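Pet toy clutter, the quick version

Updated 2022-06-28

Posting this fast, dinner is on. Somebody asked in the comments on the litter mat page how I keep the cat and dog toys from taking over the living room. Short answer, a cardboard box and 16 minutes. Long answer below.

First, get everything out. Under the couch, behind the TV stand, under the fridge (use a yardstick). Dump it all in one spot on the floor or on a table. Don't sort while you fetch, you'll get stuck on the second toy.

Then go through it, feathers first.

Feather toys. Check the base where the feathers are tied or glued in. Tug each bunch. If feathers come away in your fingers, trash it. Cats swallow those. If it holds, keep it, but put it up between play times. Mine last twice as long now that they aren't left on the floor all night.

Dusty feathers: shake outside, then a hair dryer on COOL. Not warm, the glue goes soft. Bent ones straighten up over the kettle steam, a few seconds, hold it with tongs. Let it dry all the way before it goes in any box or it will smell, ask me how I know.

Plush. Check seams, eyes, noses. Anything sewn on that wiggles gets cut off or the toy goes. Wash inside a pillowcase with a knot in it, cold, gentle, half the soap you think. No softener. Long fuzzy ones come out looking like a wet rat, brush them with an old pet brush while still damp and they fluff back up. Catnip ones do NOT get washed. Spot clean only.

Balls and little plastic things. Sink, hot water, dish soap, rinse, towel. Cracked ones out.

Strings and ribbons. Never in the box. Hook inside a closet door.

Now the box. Any sturdy one, low sides so you can see in. Ginette Millet wrote in to say she uses the bottom half of a boot box and I tried it, works great. I had a Pernex bin before this with a lid and the lid was the whole problem, I never opened it. Things with a lid get forgotten.

Don't let toys and the other junk share. My box always ends up with packets and cards and bits from the drawer in it, so every few weeks it all comes out again. Packets go back to the kitchen, cards to the desk, THEN toys go in.

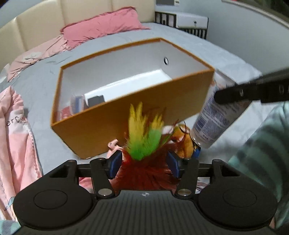
Red, green and yellow feathers up front, orange fuzzy one behind, box still full of other stuff.

Sprays and cans never go in with toys. Cleaner, air freshener, whatever, high shelf with the door shut. Even a capped can leaks a little at the nozzle and cats lick everthing.

To wipe out a cardboard box: barely damp cloth, then leave it on its side by a window. If the bottom gets soggy, recycle it and get another. Line it with a paper bag cut flat, swap when furry.

Rotation. Keep out a few, put the rest in a closet, switch every 14 days. They go nuts for the old ones like they're brand new. I write the switch day on the calender in May and just count on from there.

Smelly but not dirty? Baking soda in a bag with the toy, shake, overnight, shake off outside. Vacuum the plush with a sock over the hose.

More on scratching posts when I get a minute. Pasta's boiling over.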